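Refilwe Visser
Thread, Tuesday

Right, a few of you asked how I built the Tillness for our home game, so I'm putting it all in one thread instead of answering the same question in three group chats. Long one, get a tea.

They're a player race. River people, long arms, big lungs, terrible manners at dinner. I wanted something my players could pick at first level that wasn't another flavour of elf, and I'd had the name scribbled in a notebook for ages.

Ability scores: +2 Wisdom, +2 Dexterity, -2 Charisma. I went back and forth on the Charisma hit. One of my players loves a rude bard and I didn't want to punish her for it, but every race that gets two bumps in our game pays for them somewhere, so it stayed.

Medium size, normal speed on land, and a swim speed of 30 feet. If you've never given a first-level character a swim speed, be warned that every moat, well and flooded cellar you ever planned is now just a corridor. I've made my peace with it.

Held Breath: they can stay under for ages before they need to start rolling. I originally wrote this as full water breathing and it was boring! No tension at all. Holding your breath means somebody at the table is ticking off rounds and sweating.

Silt Sense: +2 on Perception checks while standing in water, even ankle deep. This is the one everybody laughs at and then uses constantly. Our ranger now carries a bucket. I allowed the bucket once and I regret it.

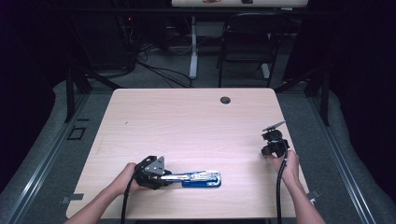 Blue stapler on the table, silver on top.

Weakness time. Tillness dry out. After a full day without getting properly wet they're fatigued until they do. I had this at half a day to start with and it was miserable, all we talked about was baths. A full day means it only matters in deserts and prisons, and those are the places I want it to matter.

Languages: Common and Pilta, which is their own tongue. Pilta has no word for "upstairs". I don't know why that pleases me so much. High Wisdom doesn't get you bonus languages in our rules, so most Tillness speak just the two and shout.

Age and lifespan: adults at 14, old at 60. They count birthdays by floods, so any Tillness who grew up somewhere with decent drainage has no idea how old they are.

Home town for most of them is Plirnetti, population 3000, built on stilts in the delta. There's a second lot up at Toivonen who live beside a lake and think delta folk are common. Toivonen has 1000 people and at least that many opinions about fish. If you want a quick backstory, pick which town you're from and which relative you've fallen out with.

Alternate trait, for anyone who hates the swimming stuff: Barge Hand. Swap Silt Sense for +2 on Profession (sailor) and start with an extra 100 gold, to be spent on cargo. The cargo has to be something that goes off. Our one Barge Hand bought eels. We do not discuss the eels.

Someone asked if they're overpowered. In a dungeon, no. In a seaside campaign, yes, a bit, so I'd drop the swim speed to 20 feet and see how it goes. Their natural attack got cut completely, by the way. It was a slap. It was funnier than it was useful and it slowed every fight down.

Next up is a feat list, if I can get the grappling one to make sense. Use any of this you like in your own games and tell me if it breaks, especially the drying out rule at higher levels, we've only got as far as level six.

Last updated: April
Contact | © Refilwe Visser | Back to top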